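Haruna Wire Storage Basket, Rectangular

Item: Haruna 48
Maker: Usavari
Finish: Plain metal
Sold: Singly or in packs of 6
Availability: In stock

Overview

The Haruna is an open-top wire-mesh basket for shelves, closets, utility rooms and stock rooms. It is made for things that need to be kept together and seen from outside, and that do not need to be kept free of dust. The mesh is welded to the rim at every wire end, so there are no loose points along the top to catch on sleeves or fabric.

We have carried the Haruna for a long time and it is still the basket we sell most of to schools and day care centers. Offices buy it for mail and cables. Households mostly buy two or three for a hall closet and come back later for the laundry room.

Sizes

The basket comes in one footprint and two depths. The regular depth is listed on this page. The deep version has its own page under Haruna Deep, and the two will stand on the same shelf without one sticking out past the other. Please measure the inside of your shelf from post to post, since the corner posts on most wire shelving take up more room than people expect.

If you are replacing older Haruna baskets with the rolled handle, note that the handle was dropped when the rim was made heavier. Old and new baskets do not nest together. Lids from the old series do not fit.

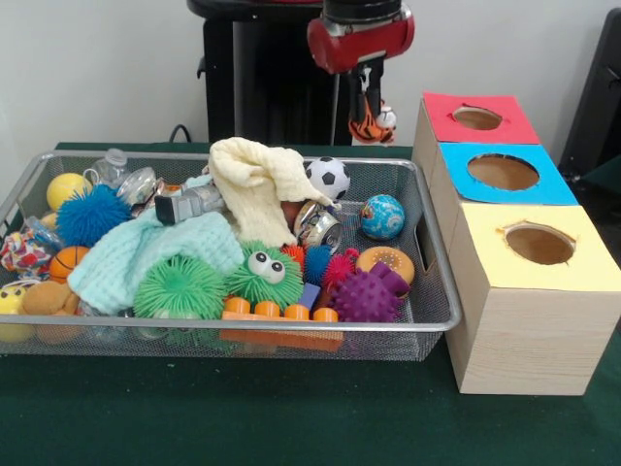

Capacity depends on what goes in more than on the outside measurements. Books and folded towels use the space well. Odd shapes do not, and with those you will usually run out of height before you run out of weight. Toys are the usual case: a basket filled to the brim with balls, cloths and an empty plastic bottle, as in the photo, holds a lot but leaves no room under the shelf above. For mixed loads we suggest stopping a hand's width below the rim if the basket is going on a closed shelf. On a tabletop or an open floor it makes no difference.

Load

Rated load is 26 pounds, spread evenly over the base. This applies to a basket resting on a flat surface. When the basket is hung from the Fisivska wall rail the rating drops, and the figure printed on the rail is the one to go by. Do not lift a loaded basket by one short side.

Using it with other products

Fisivska rail: The rear edge of the rim hooks directly over the rail. No adapter is needed. Leave a gap between baskets so that each one can be lifted straight up.

Drunderen shelving: Fits all Drunderen shelves except the narrow corner unit. The mesh base slides on the coated shelves. On the bare wire shelves it tends to catch, and a liner sheet solves this.

Label holders: The clip-on holder fits the mesh on any side. It takes a standard index card cut in half. Holders are sold separately in bags of 6.

Liners: A cut-to-fit liner is worth having for anything smaller than the mesh openings, such as crayons, clothespins or building pieces. Liners can be wiped clean.

Stacking

Empty baskets nest inside each other for storage. Loaded baskets should not be stacked, with or without a board between them. If you need to build upward, use the Drunderen shelving or buy the stacking frame.

Care

Wipe with a damp cloth and dry right away. Mild dish soap is fine. Do not use bleach, scouring pads or a dishwasher – the finish will dull and the welds may spot. The basket is for indoor use. A covered porch is still outdoors for this purpose, and rust from outdoor use is not covered.

Felt pads can be stuck to the underside if the basket will be moved back and forth on a painted or polished surface. Press them onto the outer wires, where the base carries the most weight.

Ordering and shipping

Single baskets ship in a plain carton. Packs of 6 ship nested, with paper between each basket. Orders of 80 or more go by freight and need a daytime phone number for the driver. Orders placed before noon on Friday leave the same day.

Some rims arrive with light rub marks from nesting. These are on the surface and we do not treat them as damage. Bent mesh or an open weld is damage, and we will replace the basket. Send a photo of the basket and one of the carton label.

Returns are accepted on unused baskets. Opened packs can be returned only as a full pack.

Questions

For school and day care quotes, mixed pallets or a sample basket, write to Tanvir Kumarasinghe at the sales desk. Include the shelf depth and the number of baskets per shelf if you have them. Samples are billed and then credited against the first order.

See also: Haruna Deep, Haruna liner, Fisivska wall rail, Drunderen four-shelf unit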